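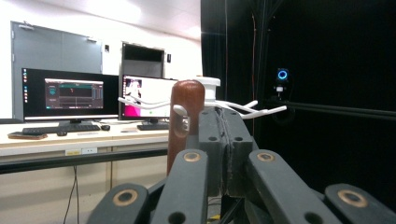 Thin curved white prongs on a white hub, with the long desk behind.

How to hang your kitchen tools on a round utensil stand

Do you have a drawer that does not close because a spatula is always standing up inside it? I had this problem for years. Then I bought a round stand with hooks at the top, and my cooking became more calm. It is a simple object, but there is a good way and a bad way to load it. In this page I explain how I do it.

What you need

A utensil stand with a heavy base, your spatulas and spoons, a soft cloth, and a flat table. My stand is the Pondon and I paid for it in January. The Nillen is similar but it has a smaller base, and I do not recommend it for metal tools.

Step 1. Prepare the place

Wipe the table and let it dry. Put the stand in the middle, not near the border, so you can walk or reach to every side. Push the top a little with one finger. If the base moves or makes a small noise, turn the stand until it is quiet.

Step 2. Lay the tools flat

Take everything out of the drawer and put it on the table. Look at the end of each handle. A tool without a hole or a loop can not hang, so it goes back to the drawer now. Do this before you start, or you will stop in the middle with your hands full.

Step 3. Hang the first tool

Start with the darkest or heaviest one. Hold the stand by the pole with one hand and bring the handle up to the hook with the other. The head must hang down free, above the base.

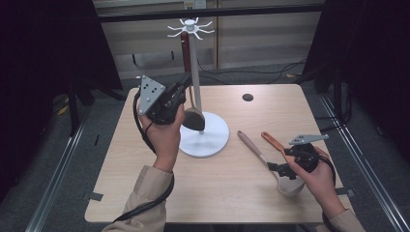
For the next ones, take the tool by the neck, where the handle meets the head. From there you can turn it easily and the handle end goes up first. If you take it by the head, the handle swings and hits the others. When two spatulas are lying one over the other, pick the top one first.

Step 4. Keep the balance

After the first tool, go to the opposite side for the second. Then fill the hooks between them. My friend Hermine Widmer fills hers in a circle, one after the other, and her stand fell down two times in the sink — please do not copy this.

Wide heads need more space. A slotted turner should have a narrow spoon as neighbor, or an empty hook.

Step 5. Test it

Turn the stand slowly with your hand. If two heads knock together, exchange one of them. Then take one tool off and put it back without looking. When this is easy, the place is right.

Cleaning

Dry each tool well before hanging, especially a wooden handle. Wipe the hooks once a week, because grease from the pan arrives there also — even if the stove is on the other side of the kitchen.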